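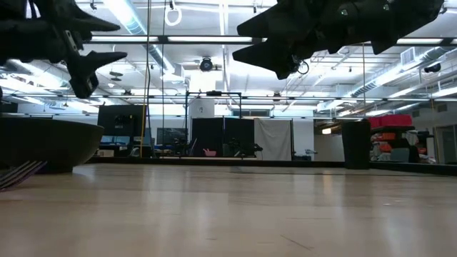

Figure 3. Two black grippers above a light-colored wooden table, with a large dark bowl at the left edge.

4.2 What people did after the apology

I went into this part of the study expecting the apology to matter most. Parsons had run a spring ad that used a regional flag with one province left off, and the complaints started within hours. The company took the ad down and posted a two-line statement the same evening. So I collected 3,826 public comments left under that statement and read every one of them myself (it took most of May, and I drank a lot of tea).

What surprised me was how little people talked about the wording. Only 653 comments mentioned the apology text at all. The rest were about the map, about older ads, or about whether Parsons should be selling in the region in the first place. A good number were just people arguing with each other – I kept those in, because leaving them out would have made the whole thread look calmer than it was.

I then did the same with Druter, which had a very similar mess over a shoe box but waited nine days before saying anything. I stopped at 2,000 comments there. The mood was angrier, sure, but the boycott calls were mostly older than the statement and had already started to fade by the time it went up. I don't want to read too much into that. Druter sells mainly through shops, and Parsons sells almost everything online, so the two crowds may simply be different people.

My coding sheet had a weak spot too. I lumped sarcasm in with plain anger for the first 500 Parsons comments, then split them, and had to go back and redo the early batch. The Endville forum posts were coded after that change and are covered in Section 4.3, along with the Flesado replies.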